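Last updated: Saturday, February 25, 2023

Teaching a policy to pick up plastic bags from wrist-view demos

I've had a bunch of emails asking how we got bag picking to work on the Urkgate setup, so I'm finally writing it down properly. This is the recipe Béla Szekeres and I use now, after a lot of wasted afternoons. You'll need an arm with a camera on the wrist, some way to drive it by hand, and a pile of grocery bags (we never run short, my kitchen drawer is full of them).

First, a quick word on why bags are such a pain. A box looks the same every time you put it down. A bag doesn't! The handle stands up, or flops over, or hides under the rest of it, and the film is see-through enough that the camera picks up whatever's inside. Our first model kept going after the groceries. It would see something bright through the plastic and dive right for it.

Step 1. Decide what counts as a good grab

Do this before you record anything. Ours is simple: close on the gathered part of the bag, just under the handle, where there's plenty of film bunched together. Kornél Kerekes wanted us to hook the handle loop, and we tried that for a week in October. When it works it's lovely, but a thin twisted loop is a tiny target and it moves the second you brush it. The gathered neck is much more forgiving.

Write your rule on a sticky note and put it by the controls. I mean it. Two people driving with two different ideas of a good grab will give you mush.

Step 2. Record the demos

We recorded 100 demos. Put something in the bag, set it on the table, drive in, close the fingers, lift, set it down, stop. Keep the approach slow for the last little stretch so you get lots of views near the contact point, and come in with the fingers already open.
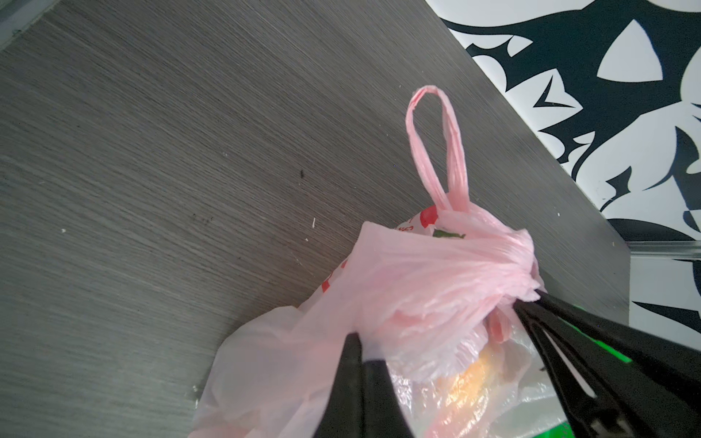 Between demos, pick the bag up and drop it again. Don't arrange it! I caught myself fluffing up the handle every time so it would look nice, and the first model we trained was hopeless on a flat bag. Now I let it land and leave it alone, and I turn it a bit every few runs so the print ends up on different sides.

Change what's inside, too. Mix bright things with dull things, heavy with light, and throw in a few empty bags. That was the fix for the grocery-diving problem, much more than anything we did to the network.

Step 3. Throw some away

Watch every single demo back. Boring, yes, put some music on. We tossed 11 of ours, mostly ones where I'd missed, backed out and tried again. You can keep retries if you want the policy to learn them, but label them separately and add them later. Mixing them in early made our arm hesitate over the bag like it was scared of it.

Step 4. Train and test

We trained on the wrist view plus the gripper opening, nothing else. Start with random crops and a little brightness change, and go easy on the color shifts (ours got worse when we cranked them up).

For testing, use bags that weren't in the training set and drop them the same careless way. Our first decent model lifted the bag in 76 percent of trials. After swapping in more varied contents and cleaning out the bad demos, we hit 90. Same network, same settings.

If yours gets stuck, look at the failures before you touch the code. Ours were nearly all one kind: fingers closing a bit too high, on one layer of film, and the bag sliding out on the lift. I recorded a few more demos with a deeper approach and that mostly took care of it.

Next up I want to try the knotted ones, which Béla swears are easier. We have a bet on it.

We use cookies to remember your settings and count visits. By continuing to browse you agree to this. Accept | Manage choices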